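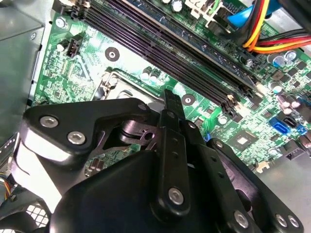 Interior de un ordenador de sobremesa, con la placa base a la vista.

Cómo preparar y publicar un single por tu cuenta

Esta guía sirve para quien tiene una canción mezclada y quiere sacarla en las plataformas sin sello. No trata de grabación ni de mezcla. Doy por hecho que ya tienes un archivo final con el que estás conforme y un equipo con espacio suficiente en el disco.

Qué necesitas antes de empezar

El máster en WAV, a 24 bits y con la frecuencia de muestreo original de la sesión. No lo conviertas desde un MP3.
Una portada cuadrada, de 3000 por 3000 píxeles, en JPG.
Los nombres completos de quienes han compuesto la letra y la música.
Una cuenta en una distribuidora digital.

Paso 1. Revisa el máster

Escucha el archivo entero con auriculares y luego en un altavoz pequeño. Comprueba el principio y el final: muchos temas salen con un clic en el primer compás o con la cola de la reverb cortada. Deja un poco de silencio al final.

Si el tema lleva versión limpia, expórtala ahora y con la misma duración. Yo publiqué «Mikengate» con una versión limpia que duraba dos segundos menos y tuve que volver a subirla.

Paso 2. Ordena los archivos

Crea una carpeta con el título del tema y dentro tres subcarpetas: audio, portada y textos. En el nombre de cada archivo pon artista, título, tempo y versión. Por ejemplo:

Fositz_Mikengate_134bpm_master.wav
Fositz_Mikengate_134bpm_limpia.wav
Fositz_Mikengate_134bpm_instrumental.wav

Guarda una copia en un disco externo. La instrumental te la pueden pedir más adelante para un directo o para un vídeo, y es más cómodo exportarla ahora que volver a abrir la sesión.

Paso 3. Acuerda el reparto por escrito

Haz una hoja de reparto con el porcentaje de cada autor. Tiene que sumar 100 y tienen que firmarla todos. En nuestro caso, Ghada Chidiac escribió la letra y la melodía y se quedó con 70; Ashok Tiwari, que hizo la base, con 30. La firmamos el mismo día de la mezcla.

El reparto de autoría va por un lado y el del máster por otro. Si un productor cobra un porcentaje de las reproducciones, anótalo aparte. Los invitados que solo cantan o tocan también tienen que constar como intérpretes.

Paso 4. Rellena los metadatos

Es la parte más pesada del formulario y donde más errores hay. Fíjate en lo siguiente:

Artista principal: escríbelo siempre igual, con las mismas mayúsculas y tildes. Si cambias una letra puede acabar en otro perfil.
Colaboraciones: añade a los invitados en su casilla, no dentro del título.
ISRC: es el código que identifica la grabación. Si no tienes uno propio, suele asignarlo la distribuidora. Cada versión lleva el suyo.
Contenido explícito: márcalo si corresponde.
Idioma: el de la letra. En una instrumental, elige la opción sin letra.

Copia y pega los nombres desde la hoja de reparto. Con Esben Þórarinsdóttir lo escribimos a mano, salió mal en dos plataformas y tardaron varias semanas en corregirlo.

Paso 5. Elige la fecha

Sube el tema con cuatro semanas de margen como mínimo. Ese plazo permite proponerlo a los editores de listas y corregir un rechazo de la portada - lo más habitual es que la devuelvan por llevar una dirección web o un logotipo de red social.

Paso 6. Prepara el envío a medios

Escribe una nota corta, de 185 palabras como mucho, con quién eres, qué sale y cuándo. Incluye un enlace privado de escucha y dos fotos en buena resolución. Nada de adjuntar el WAV al correo.

Haz una lista de radios, blogs y programas que pongan música parecida a la tuya. La nuestra tenía 60 contactos y contestaron pocos, casi todos programas locales. Envía cada correo por separado y con el nombre de la persona. Si no hay respuesta, un recordatorio a la semana es suficiente.

Paso 7. El día de la publicación

Abre el tema en cada plataforma y comprueba la portada, el título y los créditos. Después registra la obra en tu entidad de gestión, si no lo habías hecho ya, y guarda el justificante en la carpeta de textos junto a la hoja de reparto.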